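Home | Posts | Garden | House | Contact

September
Posted by Harine

We got through another dry winter on tank water, so I'm writing down how we run the place while I still remember the details. A few people asked after the last post. We are out past Skavska, where the mains stop at the highway and everyone has a tank or two behind the shed.

The main tank came with the house. The second is a 3000 litre slimline we put in along the carport wall, fed from the back half of the roof. I wanted a bigger one but the slab wouldn't take it. The two are joined at the bottom with a ball valve between them, and I keep the valve shut so a leak in one doesn't drain both. 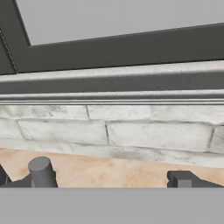

Gutters and first flush

I clean the gutters twice a year, once before the autumn rain and once after the gums have finished dropping bark. The first flush diverter is a Provitz one. It works, but the slow-drip outlet blocks with grit and I have to unscrew the cap and rinse it every few weeks. If I forget, the chamber stays full and the dirty water goes straight to the tank. I've forgotten more than once.

Mosquito mesh is on every inlet and overflow. Check it after wind. A possum pushed ours in last year and we had wrigglers by the weekend.

Pump and filters

The pump sits on a paver under a lidded box, with room left at the back for air. It cycles too often when a toilet is leaking, and that's how I find out a toilet is leaking.

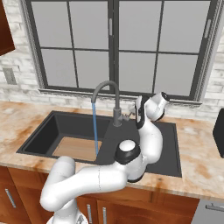 There are two cartridges after the pump, a coarse sediment one and a carbon one. I change the sediment cartridge every 6 months and the carbon when I do every second sediment. The housings need a strap wrench and a smear of silicone grease on the O-ring. Turn the pump off and open a tap to drop the pressure before you touch them.

Running low

When the main tank gets down to the fifth rung I stop watering anything except the lemon and the vegies. Below that we book a cart from Akande, who are usually five days out in summer.
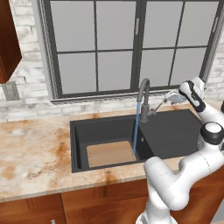
Most of the saving indoors is in the kitchen. Showers get all the attention, but ours were short already. A tap left on while you scrape plates is the one to watch, even at a thin stream like the one going into the sink there. We rinse in a tub now and carry it out to the lemon. Dishes drain on the ribbed side and the tub lives under the bench.

I still have to replace the float gauge, which has been stuck on half since autumn.

Last updated: September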